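About Gralov Language Evenings

Reading time: 6 minutes

Hi, I'm Jovita Manríquez, and I run Gralov, a small language school on the second floor of the old Leclerc building in Draltanham. We teach Spanish and French to grown-ups, mostly in the evenings, mostly to people who swore off languages in ninth grade and have had a bad conscience about it ever since. If that's you, come on in!

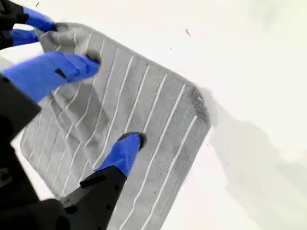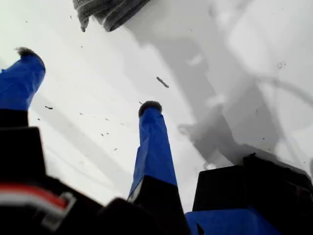
Page last changed: February

How the school got going

I grew up speaking Spanish at home and English everywhere else, and for a long time I thought of that as plain luck and nothing I could teach anybody. I worked in the billing office of a dental supply company for years. I liked it fine. Then a coworker asked if I would help her get ready to meet her son's in-laws in Guadalajara, so we started having lunch together in Spanish, just the two of us in the break room with our sandwiches. She was terrible at first (she'd want you to know that) and then she was pretty good, and then two more people from the warehouse wanted to join, and pretty soon I was photocopying worksheets after hours and feeling guilty about the toner.

I went back to school, got my teaching certificate, and rented one room in this building with a whiteboard that didn't erase all the way. The first term had six students. One of them quit in week two, and I took it so personally that I called her up. She had moved to Oregon.

These days we have 157 students signed up across both languages, four teachers including me, and a whiteboard that erases. The French side came later, when enough people had asked for it that I got tired of saying no. I don't teach French. I take the beginner class as a student whenever there's a free seat, and my accent is a running source of joy to everybody in there.

The name

People ask. Gralov isn't a word in Spanish or French or any other language I know of. I needed a name for the lease paperwork, the ones I liked were taken, and my nephew typed that one into the form and we both sort of got used to it. I had plans to change it. Then we paid for the sign.

What a class is like

A class runs 90 minutes with a break in the middle, and the most we'll put in a room is 14. I tried bigger groups one fall and hated it – the quiet people just disappeared, and I went home feeling like I'd given a speech. With a smaller room everybody has to talk, including the folks who would much rather fill in a worksheet. We do have worksheets. They go home with you.

We start talking in the first five minutes of the first class. You'll say your name, you'll say where you live, you'll get something wrong and the teacher will say it back to you the right way and keep moving. I'm not big on stopping people mid-sentence to fix a verb ending. If you said you "eated" the soup, I know about the soup, and we can work on the verb later on.

Grammar does come, and I'll admit I love it. I can get very excited about the difference between ser and estar, and you may have to wave at me to make me stop. But we bring it in when you've already bumped into the problem a few times and you're a little annoyed by it. It sticks better then, at least in my experience, and the questions people ask are much more interesting.

The break is a real break. There's a kettle and a tin of cookies, and you can speak all the English you want.

Who comes here

All sorts. We've got a lot of people with family reasons – a new daughter-in-law, a grandmother whose English is fading, a baby on the way who's going to hear two languages. Some nurses and a couple of contractors come for work. There are retired folks planning one big trip, and then there are the people who have been here for years with no trip planned at all, who just like having somewhere to be in the evening that isn't the couch.

The youngest we take is 16, and only with a parent in the same building, though not in the same class, please. We tried that once and the poor kid didn't say a word until May.

If you already speak some of the language, we'll have a short chat on the phone and find you the right group. It isn't a test. I'll ask what you had for dinner and what you did last summer and go from there. Most people guess too low, so don't be surprised if I bump you up a level.

The library

This is my favorite part of the place, so bear with me. When the Sunholm bookstore down the street closed its doors, the owner let me take the foreign language shelves for next to nothing, and I made a lot of trips with a borrowed hand truck. Add what students have brought back from their travels and we now have more than 3,000 books, comics and magazines in the hallway and up the back wall of Room 2. There are mysteries and cookbooks and a truly enormous number of French gardening magazines. Any student can borrow anything. Write it in the notebook on the shelf, bring it back when you're finished, and if you drop it in the bathtub just tell me.

Start with the comics if you're new. The pictures do half the work, and people in comics talk like people.

Conversation suppers

Once a month we push the tables together and eat. Everybody brings a dish and a label for it in the language they're studying, and for the first hour there's no English at the table. The first time is scary, I know. Sit next to someone who talks a lot and you'll be all right. Spouses and friends are welcome even if they can't say a word, though they'll be handed a card with "please pass the bread" on it and they will be expected to use it.

Terms and signing up

A term is 20 weeks, with a gap for the holidays, and you can join in the first three weeks without being behind. After that it's better to wait, or to take a few private lessons and catch up. Missed classes can be made up in another group at the same level if there's a seat. Just send a note first so the teacher has enough handouts.

The office is open from 3:30 p.m. until the last class lets out. Come up the side stairs (the front door sticks when it's humid) and follow the talking. If I'm teaching, take a seat in the hall and pick out a comic. I'll be out at the break, probably with a cookie in my hand, and we can find you a class.

Contact: Gralov, second floor, Leclerc building, Draltanham | © Gralov | Back to top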